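4.2 Recording a division vote

Use this section when the chair calls a division in the Doston chamber and the vote is to be taken on the Koltine desk units. Voice votes are entered by hand and are covered in section 4.5.

Before you start, check that the clerk's console shows all 61 member units as Ready. A unit marked Idle will not accept a vote, even if the member's card is in the slot.

1. On the clerk's console, open Sitting and select the bill from the order paper.
2. Choose the stage: first reading, committee report or final passage. The stage cannot be changed once voting opens.
3. Enter the text of the question as the chair has put it. The line holds one sentence.
4. Press Bell. The bell rings in the chamber, the Istar wing and the lower corridor for 8 minutes.

Note: The chair may shorten the bell when two divisions follow one another. Press Bell again to stop it early.
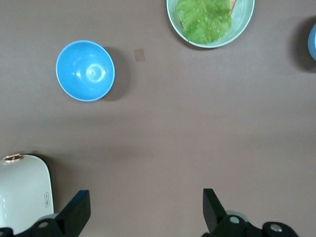 5. When the bell ends, press Open. Members vote Yes, No or Abstain, and may change their vote until you press Close.
6. Wait for the chair's instruction, then press Close. The totals appear on the console only.
7. Compare the number of votes cast with the tellers' count. If they agree, press Publish to send the result to the wall display.

Caution: Do not press Publish while a member is disputing a vote. A published result can be corrected only by a ruling of the chair, and both versions stay in the journal.

If the counts differ, press Hold and ask the tellers to count again. After 3 failed comparisons the console locks the division and it must be retaken by roll call.

Proxy votes are entered under Samir tab 2, before step 5. Proxies entered after voting opens are rejected with the message "Stage closed."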